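Kabbaj gripper kit – the one I built, and now sell

I've been making these in my half of the garage and at the Garkwood shared workshop down the street, and enough people asked for one that I finally gave it a page. So, hi! The Kabbaj is a small gripper kit for hobby robot arms. I drew it up for myself because everything I could afford either crushed things or dropped them, and I wanted to poke around inside old computers without doing either.

What you get

The plates, linkages and fingers, all in black, plus a bag of bolts, the hex keys and a printed booklet (21 pages, mostly drawings, and yes I redid the one everybody complained about). There are five spare bolts in the bag. You'll want them, they roll under everything. You also get the bracket for a small camera at the wrist, but no camera, so use whatever you have lying around.

It does not come with a motor. I run mine on a Lellier servo and the booklet is written for that one, but there's an adapter plate if you've got something else. The kit is $137, and shipping in the US is included.

What I use mine for

Taking apart desktop towers, mostly. The workshop has a shelf of them, and I love the older office machines with the colored plastic tabs because somebody already did the hard thinking about where a hand is supposed to go. Drive carriers are my favorite practice job – blue tabs to aim for, a fairly tight bay, and plenty of cable around it to stay clear of.

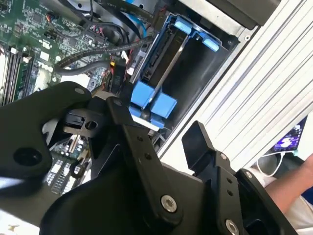
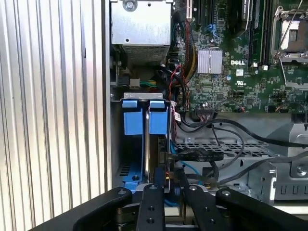
Lining it up

My way of doing it (you may find a better one, and please write to me if you do!) is to come in slow from above with the fingers near the tabs and stop short. Then I look at the wrist camera and nudge. I used to go straight in and I bent a bracket doing that, so now I always stop. Unplug the computer first, and tuck any long cables out of the way if they'll let you.

If the view looks crooked on your screen, it's probably the camera bracket. Loosen both screws, turn it a hair, tighten again. I do this more often than I'd like to admit.

Building it

My first one took a whole weekend, but I was also designing it. A friend from the workshop put hers together in one evening with the booklet. Leave every linkage bolt a little loose until the fingers open and close smoothly, then snug them up from the base outward. The booklet has 19 steps and step 6 is the fiddly one, so have a snack before that.

Will it fit my arm?

It bolts straight onto the Zamia arm, old and new version. For anything else, send me a picture of your wrist plate with a ruler next to it and I'll tell you. I can drill a different pattern at no charge, it just adds a few days.

Ordering

I make these in small batches and the next one goes out in June. Use the form at the bottom of the page and put your arm and servo in the notes box. Spare fingers are sold separately on the parts page, in pairs.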